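Kividetti Paper Trimmer

I've had my Kividetti since December and I use it nearly every evening, so I thought it deserved a proper page in the shop. It's a plain little guillotine for card makers – small enough to live in a drawer, sharp enough for thick card. I mostly cut card blanks and envelope liners on it, and I did 192 place cards for my niece's wedding before I changed the blade!

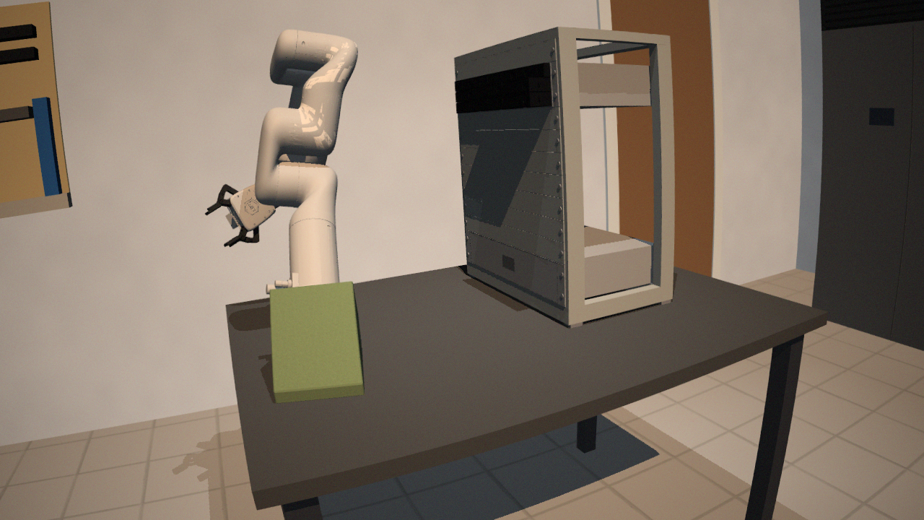
Hjørdis Nygård wrote in to say hers drags a bit on glitter card, and that cutting it face down sorted it out. I tried that and she's right (thank you, Hjørdis).

Spare blades are Baumgart ones and just click in. Don't bother with the self-healing mat if you've already got one.

Trimmer £22, pack of spare blades £15. Comes in grey or mint – mint is back in stock.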